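Kedwood 11 battery drops to 30 percent overnight, is this normal?

Posted in Phones > Battery and charging

I bought the Kedwood 11 in June, mostly because the Ateo store was knocking money off it and my old phone had started turning itself off during calls with my mother. The first month was lovely. Now I go to bed with a full charge and wake up to 30 percent, which is a lot of work for a phone that was lying face down in the dark.

I've closed all my apps. I've turned the brightness down until I can barely read the thing. The battery screen blames "System," which is like the police telling me it was done by a person. Do I have a bad battery, or is there a setting I missed?

Yufang Jiang

Yufang Cui
Go to Settings, Battery, then tap the word System and keep tapping until it gives you actual names. On mine it was the Fastora backup app, trying all night to upload the same 470 videos and giving up on each one near the end. I set it to run only while charging and lost almost nothing the next night.

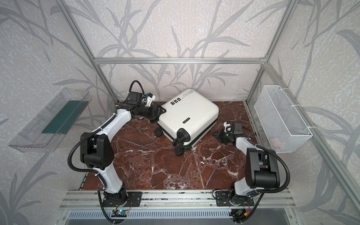 Does closing all your apps at bedtime save battery?

Very little, and it can cost you some. The phone has to load each app from scratch when you open it again, and the ones that really drain it tend to restart themselves anyway.

If Fastora isn't the culprit, look at your signal. A phone in a bedroom with one bar spends the night shouting for a tower. Try airplane mode for a single night and compare. If it still drops that far with everything off, ask for a battery check while you're under warranty, and take screenshots of the battery page first. The guy at my counter was very interested in telling me it was fine.

Ye
get a bigger phone. mine is a brick and lasts two days

Yufang Jiang
It was the backup app. Mine had also turned on "sync while idle" after the last update, without mentioning it to me. Still testing airplane mode tonight, though my mother has been warned and is taking it personally.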